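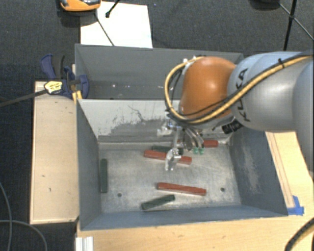 Flandeck Storage, Unit 8
Shelving and Aisle Inspection Checklist
Date: Jun 15, 2020
Inspector: Somkiat Ratanaporn

Mark each item OK, Fix, or N/A. Write a comment for anything marked Fix. Leave the sheet in the tray by the loading door when finished.

1. Uprights straight, no dents or twists
OK
Comment: Small scrape on the end post of row C, paint only. Same as last time.

2. Base plates bolted to floor
Fix
Comment: One bolt missing at the back of row D. The one next to it turns by hand. Unload the bottom two levels before anyone works on it.

3. Beam clips in place on both ends
Fix
Comment: Clip missing on row B, level 2, left side. Put in a spare from the Gronow box. Spares are getting low, please reorder.

4. Load signs posted and readable
Fix
Comment: Row A sign says 1000 lb per level, which matches the paperwork. Row E has no sign at all. Keep it to light cartons until the Ereder manual is found and the rating confirmed.

5. Heavy items stored between knee and shoulder height
Fix
Comment: Cases of floor tile on the top level of row D again. Moved down to level 1 with the pallet jack.

6. Aisles clear, at least 36 inches wide
OK
Comment: Row C aisle is fine now that the Drilier crates are gone. Floor tape is peeling at the corner near the sink. Not a trip hazard yet.

7. Nothing leaning against shelving
OK
Comment: None.

8. Sprinkler heads clear of stock
OK
Comment: Top cartons in row A are close to the limit. Do not add another layer.

9. Step ladders, feet and locks
Fix
Comment: Ladder tagged 272 has a worn foot on the right side and rocks on the concrete. Tagged out and moved to the cage. The other two are good.

10. Lights working
OK
Comment: One tube flickers over row B. Ballast was changed last September, so try a new tube first.

11. Exit door opens fully from inside
OK
Comment: Stiff in the last few inches. Needs oil on the lower hinge.

12. First aid kit stocked
Fix
Comment: Out of large bandages. Eye wash is in date.

Items to close before the next walk: 2, 4, 9, 12
Items closed during this walk: 3, 5

Signed: S. Ratanaporn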